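Paper cups, lids and the walk from the station

Monday, October 21, 2019

I have bought a takeaway coffee most working days since May, when the office moved and my walk got longer. That is enough cups to have formed some views on them, so I am writing them down.

The coffee comes from Strand, the small place by the bus stops. It opens early and the queue moves. They changed their cups at the start of the month and I have been using the new ones since then.

The sleeve

The old cups were plain and smooth, and you had to ask for a cardboard band if you wanted one. The band slid down whenever I loosened my grip, and twice it ended up on the pavement. The new ones have a ribbed sleeve with the ridges running up and down. I can hold one in a woollen glove without squeezing it. With bare hands it is warm but not too hot, even when the coffee has only just been poured.

They are white with blue blotches, a bit like camouflage. Idun at work says it looks like a bus seat. I don't mind it, and it is easy to tell mine from the ones other people bring in from Loto across the road.

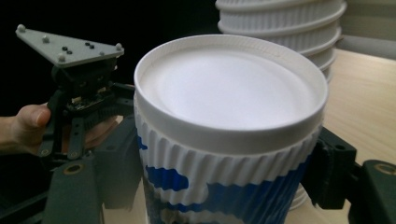
The lid

I care more about the lid than the sleeve. A bad one leaks down the side where the seam of the cup is, and you don't find out until it is on your cuff. My method is to press it down on the far side first, then go round with a thumb until I am back where I started. Pushing down in the middle does nothing useful.

I also turn the drinking hole away from the seam. Wenche told me to do this years ago and I have done it ever since.

Don't let them fill it to the top if you are walking. I ask for a little room and they leave it without any fuss. My walk takes 16 minutes and includes the steps by the underpass, which is where I used to spill.

What I do with them afterwards

The lid goes in with the plastics at work. The cup goes in the general bin, as our building has no collection for paper cups. I have asked about one and am waiting to hear.

I do own a proper travel mug. It is at the back of the cupboard and needs a new seal. Vekora sell them in packs of three, so I will probably order those this week and see if I use it.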